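# The Porinus Wutari Bread Box, After Ten Months of Bread

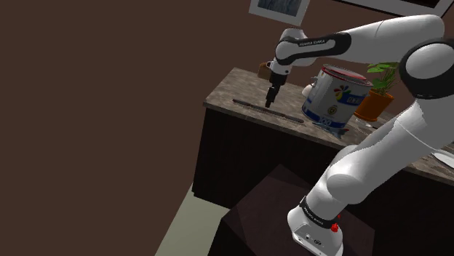 *Counter space, computer-rendered.*

7 August 2022

I bought the Wutari last October, during a stretch when I was baking twice a week and throwing out half of what I baked. My bread was going stale in a paper bag on top of the fridge. I had read that the top of the fridge is a poor place for bread, being warm, and I had also read that the inside of the fridge is a worse one. That left the counter, and if bread was going to live on the counter I wanted it to have a door.

Porinus makes the Wutari in two sizes. I have the large. The box lists it as 442 millimeters wide, and I mention the exact number because the space between my toaster and the wall is narrower than that. The toaster now lives in the cabinet with the roasting pans and comes out when someone wants toast. Someone wants toast every day.

## What you get

A steel box with a wooden lid, a cutting board that fits inside the lid, a crumb tray, and a booklet. The lid is acacia. It flips over to become a second cutting board, so you have one cutting board that sits in another cutting board, and neither is big enough for a round loaf with any ambition. I cut bread on the old board I've had since college.

The booklet is in several languages and devotes most of its length to how to oil the lid. There is one paragraph on bread. It advises you to put the bread in the box.

The steel comes in white, a dark green, and something called Oat. I ordered Oat. Oat is beige. It shows flour less than I feared and fingerprints more than seems possible for a color that close to the color of fingers.

## Setting it up

There's no assembly beyond pushing four rubber feet into four holes. Three of mine went in with a thumb. The fourth needed a butter knife and some language, and it has since come out twice, once into the dog's water bowl. I put a dab of glue on it in the spring and we've had peace.

Wash the crumb tray before you use it. Mine had a film of something on it that smelled like a new shower curtain. One round with dish soap fixed that, and the smell inside the box itself was gone within a week if I left the lid off overnight.

## Does it keep bread

Yes, with conditions.

The Wutari has a sliding vent on the back. Open, the box behaves like a slightly better paper bag. Closed, it behaves like a slightly worse plastic one. The useful setting is somewhere in between, and since the vent is on the back, against the wall, you find it by feel. I eventually marked the halfway point with nail polish and turned the whole box around, so that my guests see the vent and I see what Porinus considers the front.

A sourdough with a proper crust stays good for 3 days at half vent. On the fourth it wants toasting, and on the fifth it wants to be soup. That's a day and a half better than the top of the fridge, and the crust stays a crust, where a plastic bag would have turned it to leather overnight.

Soft bread is another matter. Supermarket sandwich bread should stay in its own bag, inside the box if you like the look of things being put away. I tried a brioche loose in there over a humid weekend in July and I'd rather not go into it. The acacia lid needed sanding.

Bagels do well. Tortillas do nothing either way. Cookies went soft by the next morning, which I blame on sharing quarters with a rye. If you bake both, keep the cookies in their tin.

It holds three loaves if they're the supermarket kind and you stack them like luggage. With homemade loaves it holds one and the end of another. The small Wutari, going by the measurements, would hold the end of another.

## The lid

I need to talk about the lid for a while.

It's handsome. People comment on it. It's also the only part of this object that asks anything of you, and it asks constantly. The booklet wants it oiled once a month with food-safe mineral oil, wiped, left overnight, and wiped again. I did this faithfully through the winter. In March I skipped a month to see what would happen, and what happened was that it shrank a little and began to rattle when the dishwasher ran. Then summer arrived, the lid swelled, and it stuck so firmly that I lifted the entire box off the counter by it, carried it a foot or so to the left, and set it back down with the bread still inside.

There is no handle, only two shallow scoops at the sides. With dry hands they're fine. With floury hands they're a skill.

Because the lid lifts straight off, you also need somewhere to put it every time you want a slice. A hinge would have fixed this. So would a roll top, the kind my grandmother had, which made a noise you could hear from the yard and kept three children out of the rolls better than any lock.

## Against the Burkach

Before the Wutari I borrowed a Burkach from my sister-in-law for a couple of weeks. It's an all-ceramic crock with a heavy lid and a single hole the size of a pea. It keeps bread at least as well, maybe half a day better. It also weighs as much as a Thanksgiving turkey, and I was so nervous about breaking something that wasn't mine that I ate less bread. If you have a deep counter, strong wrists and no cats, the Burkach is the better container. It's round, though, so a long loaf has to be cut in two before it can go to bed.

The Wutari is lighter, longer, and can be dropped. I've tested the last part. There's a dent in the lower left corner, now facing the wall.

## On the other reviews

The shop I bought from had 472 customer reviews when I ordered, and I read more of them than I should admit. They fall into two camps. One camp received it yesterday and finds it beautiful. The other is furious that it arrived without bread-preserving powers of any kind, and is storing hot loaves in it. Let your bread cool all the way first. If you put a warm loaf in a steel box with a wooden lid you've built a small sauna, and the mold will be along shortly.

A handful complain that the green one chips. I can't speak to the green one. I saw it at the kitchen store in Ritchie, and it looked good from a distance, next to a bowl of plaster lemons.

## Odds and ends

- The crumb tray slides out from the front. If you've turned the box around like I have, it slides out into the wall.
- The cutting board inside the lid warps slightly if you put it in the dishwasher. The booklet says not to put it in the dishwasher.
- Ants have never got in. Fruit flies have, through the vent, in banana season.
- Porinus sells replacement feet in packs of four. I wrote and asked for one foot and they sent me a pack, free, along with a coupon for lid oil.
- The dog can't open it, though he has put in the hours.

## Would I buy it again

Probably, in white, and on sale. It costs more than a beige box ought to, and I've spent more evenings rubbing oil into it than I have into any piece of furniture I own. But I throw out far less bread than I did, and the counter looks like the counter of a person with a plan. If you buy one loaf a week and finish it by Wednesday, keep the paper bag. If you bake, and your kitchen has the room, get the large one and measure your toaster first.

I'm giving it seven out of ten. It was an eight until the brioche.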